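Ticket: Heat pump short cycling, upstairs zone not reaching set temperature
Opened by: Nadiia Pasichnyk
Assigned to: Vasylyna Boiko
Site: Lukura, upper floor
Unit: Tiso outdoor unit, one indoor air handler, two zones
Status: Closed

Initial report
Upstairs zone stays warm in the afternoon. Thermostat is set to 72 and reads 78 by late day. The outdoor unit starts, runs for 8 minutes or less, stops, then starts again. Downstairs is fine. No error code on the indoor panel. Filter was changed in July.

Entry 1, V. Boiko
Asked for the thermostat settings. Nadiia sent them over:
Mode: cool
Fan: auto
Cycle rate: 6 per hour
Compressor delay: off
Compressor delay should be on. Had her turn it on and set the cycle rate to 3. Left it overnight.

Entry 2, N. Pasichnyk
Starts are further apart now but the run time is the same. Upstairs still got to 77. Air from the bedroom register feels weak. The one in the hall is stronger.

Entry 3, V. Boiko
On site. Checked the following before touching anything:
Line voltage at the disconnect, normal.
Capacitor, within range.
Outdoor coil, some lint on the back side, rinsed off.
Condensate drain, clear.
Return grille upstairs, not blocked.
Return to supply temperature difference was too high, so low airflow is more likely than low refrigerant. Did not put gauges on it.
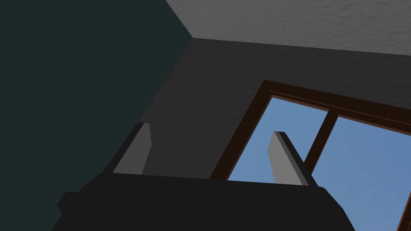
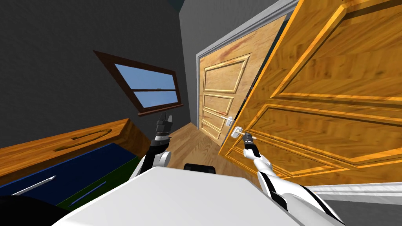
Entry 4, V. Boiko
Opened the zone panel. With only the upstairs calling, the upstairs damper motor turns but the blade does not follow all the way. The set screw on the shaft had backed out and the coupling was slipping. Blade was sitting a bit less than half open. The unit was cooling against a restricted duct and going out on the coil freeze sensor. That sensor does not log a code on this model until it trips 10 times in a day, so the panel looked clean.
Moved the blade to full open by hand, lined up the coupling, tightened the screw. Ran the damper open and closed four times. Blade tracks the motor now.

Entry 5, V. Boiko
Bypass duct was also set wrong. Weight arm was all the way in, so it opened too early and dumped cold air back into the return. Moved the weight out and tested with one zone calling, then both. First run with upstairs only was 40 minutes with no stop.

Entry 6, N. Pasichnyk
2018-08-29
Three afternoons at 72 or 73 upstairs. No short runs that I noticed. There is a light tick in the hall ceiling when the damper closes. Is that a problem?

Entry 7, V. Boiko
The tick is the blade reaching its stop. Normal. If it turns into a scrape, reopen this ticket. I ordered a new coupling from Kravchuk anyway, the old one has wear on the inside. Will fit it at the fall service. Please leave the compressor delay on.

Closed by V. Boiko. Parts used: none. Follow-up: coupling, fall service.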